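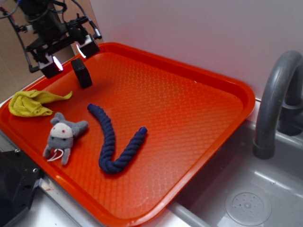
4.3 Remise en service des doigts à capteurs et contrôle sur plateau

Vous voici à l'étape que la plupart des utilisateurs redoutent un peu, et je vous rassure tout de suite : avec un peu de patience, elle se passe très bien. Cette section concerne la cellule Wukis équipée de la pince à deux doigts Rillitz et du jeu d'objets souples. Si votre cellule est équipée de la ventouse, passez directement à la section 4.5.

Prévoyez une bonne demi-heure la première fois. Il vous faudra la clé six pans livrée dans la pochette Fotley, un chiffon propre non pelucheux réservé aux capteurs et le carnet d'entretien de la cellule.

ATTENTION — Mettez le bras en arrêt sécurisé avant d'approcher les mains de la pince. La simple pause du programme ne suffit pas : le bras reste alors sous tension et peut reprendre son mouvement.

Préparation

1. Depuis le pupitre, amenez le bras en position Service, puis enclenchez l'arrêt sécurisé. Attendez que le voyant du pupitre soit fixe.

2. Retirez du plateau tout ce qui s'y trouve et posez les objets à côté, au sec. Passez la main sur le fond : le relief doit être propre jusque dans les creux, car les miettes et les fibres s'y logent volontiers.

3. Remettez le plateau contre la butée du socle. Le bac de l'évier reste toujours à sa place, vissé ; si vous l'avez déplacé pour nettoyer, reprenez d'abord l'alignement décrit en 3.2.

Nettoyage et remontage des doigts

4. Essuyez chaque capteur avec le chiffon, dans un seul sens et sans appuyer. Pas d'alcool, pas de produit à vitres, même très dilué — le gel se ternit et il faut alors remplacer la pastille entière.

5. Présentez chaque doigt dans son logement, serrez à la main, puis finissez à la clé jusqu'à sentir une résistance nette. Inutile de forcer davantage.

6. Suivez les câbles du bout des doigts, depuis la pince jusqu'au premier collier du bras. Ils doivent former une boucle souple au-dessus de la pince et ne jamais passer entre les deux capteurs.

Note : un fil fin qui pend sur le côté finit tôt ou tard par s'accrocher au bord du plateau. Glissez-le sous le collier avant de continuer.

7. Levez l'arrêt sécurisé et ouvrez la page Capteurs. Les deux faces internes s'éclairent d'une lumière pâle, légèrement rosée. Si l'une reste éteinte, coupez de nouveau et vérifiez son connecteur.

Contrôle avec les objets souples

8. Disposez sur le plateau le chiffon jaune, la souris en peluche et la corde tressée bleu marine. Ne cherchez pas à faire joli ! Un chiffon bouchonné et une corde en arc de cercle conviennent parfaitement, pourvu que les objets ne se chevauchent pas.

9. Relevez la référence à vide : le pupitre doit afficher une valeur comprise entre 2 956 et 3 167 pour chaque doigt. En dehors de cette plage, recommencez à l'étape 4.

10. Lancez le programme 31 à vitesse réduite et gardez la main près de l'arrêt d'urgence. La pince saisit chaque objet, le soulève, puis le repose.

ATTENTION — Les reflets du plateau brillant peuvent gêner la détection. Orientez la lampe vers le mur blanc du fond, jamais directement sur le plateau.

11. Si la pince lâche la corde, vérifiez le serrage des doigts avant de toucher au réglage de force. Percy Rengifo, qui a mis au point cette procédure chez Vasiliauskas, conseille aussi de refaire l'essai en prenant la corde au milieu, loin de l'embout.

12. Notez les deux valeurs de référence dans le carnet, avec vos initiales, et remettez le bras en position Repos.

Procédure révisée en avril 2023. Pour le remplacement complet d'une pastille, voir la section 4.4.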